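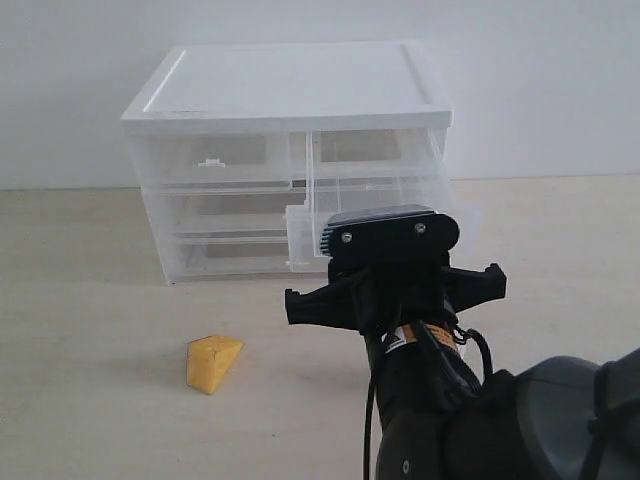

The Captioned Stage

How a town theater in Ulbridge rebuilt its sound, light and seating plan around disabled performers and audiences

The main hall of the Ulbridge Municipal Theater has a rake of one in eleven and, until the renovation, had a stage that could be reached only by stairs. Five steps led up from the left wing and seven from the loading side. A performer who used a wheelchair was lifted, or performed on the floor in front of the first row, where the front light did not reach. The town's disability arts program worked under those conditions for six seasons.

The renovation that ended the arrangement was completed in June. It was paid for from the municipal culture budget and carried out in two phases, with the hall closed for 20 weeks in total. The design work went to Karabulut, a stage engineering office that had mostly handled school auditoriums. The captioning and hearing systems were supplied by Sollau. The results are of interest to other towns with halls of the same age, and there are many of them.

Getting onto the stage

The first decision concerned the lift. A platform lift at the front of the stage is the cheapest answer and the one most often chosen. It is also visible to the whole house, slow, and noisy enough that it cannot be used during a show. The program's performers asked for an entrance from the wings that everyone in a cast could use.

Karabulut placed a ramp behind the rear wall, in a corridor that had been used to store scenery flats. The ramp climbs at one in twelve with a level landing at the midpoint and a second landing where it meets the stage. The turn at the top is wide enough for a powered chair and an assistant side by side. The scenery flats moved to a rented unit two streets away, which the stage crew dislikes, as it adds a truck trip to each changeover.

The stage floor itself gave more trouble than the ramp. The old boards had been patched many times and the patches stood proud by a few millimeters. Dancers on foot had learned where they were. Small front casters had a habit of finding them. The boards were taken up and replaced with a single-layer sprung floor, stiffer than a dance company would normally order. A soft floor absorbs the push of a wheelchair and tires the user quickly. The compromise was tested with both groups over four rehearsals, and the underlay was changed once after the second.

Dressing rooms were handled in the second phase. Two of the four now have counters at two heights, mirrors that reach down to the lower counter, and a shower without a sill. The call system, which had been audio only, has a light in each room that turns amber at the five-minute call and green at places.

Captions and where to put them

Open captions have been used at Ulbridge for some time, projected on the wall above the stage opening. Audience surveys kept returning the same complaint. A viewer in the first 10 rows had to choose between reading and watching, and people who needed the captions tended to sit at the back for that reason alone.

Sollau's proposal was a pair of narrow display panels, one on each side of the stage at the height of an actor's head. The text is set in two lines with a maximum of 40 characters per line. The panels are dimmed through the lighting desk and follow the level of each cue, so they do not glare in a dark scene. An operator advances the lines by hand from a prepared script. Automatic speech recognition was tried in a rehearsal and set aside. It coped with a single speaker at a microphone. It did not cope with overlapping dialogue, song, or performers whose speech differed from what the software expected, and the last of these made it unsuitable for this program in particular.

Sign language interpretation raises a related problem of placement. The usual position, far down one side, puts the interpreter in the poorest light in the house. For productions by the program, the interpreter now has a dedicated lamp and a marked area two meters in from the side, and the director is expected to block around it from the first rehearsal. Some directors have gone further and given the interpreter a costume and a path through the set. Results vary with the piece. In a short comedy last season the approach worked well. In a crowded ensemble number, deaf audience members reported losing the interpreter behind other performers.

Hearing and quiet

The hall has 1,382 seats counting the balcony, and the old induction loop covered less than half of them. Steel in the balcony structure weakened the signal badly. The new loop is laid in two overlapping patterns, one shifted against the other, which evens out the field strength from row to row. It was measured seat by seat on the main floor. The balcony is served by a separate infrared system with receivers handed out at the cloakroom, mainly for reasons of cost.

Relaxed performances, in which the house lights stay at a low level and the audience may come and go, are now held once in each run. The lighting plot is not simply made dimmer. Strobe effects are taken out, blackouts are replaced with slow fades, and sound cues are limited at the desk. A room off the lobby carries a live picture and sound from the stage at low volume. Ushers hold the lobby doors, the old springs having been loud enough to be heard in the eighth row.

Who decides

The technical changes are the easier part to describe. The program's standing in the building has also shifted. It used to receive the hall on dates that no touring company wanted, with one technical rehearsal. It now has a fixed place in the calendar and two full days on stage before each opening.

The difference shows in the work. The most recent evening opened with a percussion group, Jumow, whose players are deaf or hard of hearing and who take their tempo from low-frequency transducers bolted to the underside of their platforms. Setting these up takes most of a morning. Each transducer must be isolated from the stage floor, or the vibration carries into the next platform and the players receive two signals at once. Under the previous schedule the piece could not have been staged.

The rest of the program consisted of a folk dance suite for seated and standing dancers, a choir, two monologues and a short play. Running time was 95 minutes without an intermission. Changeovers had been planned at three minutes and mostly ran to four. The main cause was cable. Covered cable runs are required wherever wheels cross, and laying and lifting them between numbers is slow work. Recessed floor pockets would solve this and were in the original drawings, but were cut from the budget in the second phase.

Open items

Several matters remain unfinished. Wheelchair places are still concentrated in one row at the rear of the main floor and in a box on the right side, and the box has a poor view of the right-hand caption panel. A plan exists to remove seats in row six, but it depends on a change to the exit routes, which is with the fire authority. Audio description is offered for the play only, through the infrared receivers, and the describer works from a music stand in the control room without a proper booth.

The backstage corridor doors are still too heavy to open from a seated position. Powered openers have been ordered for two of them. The third, between the ramp and the loading side, is a fire door of an older type and will have to be replaced complete with its frame.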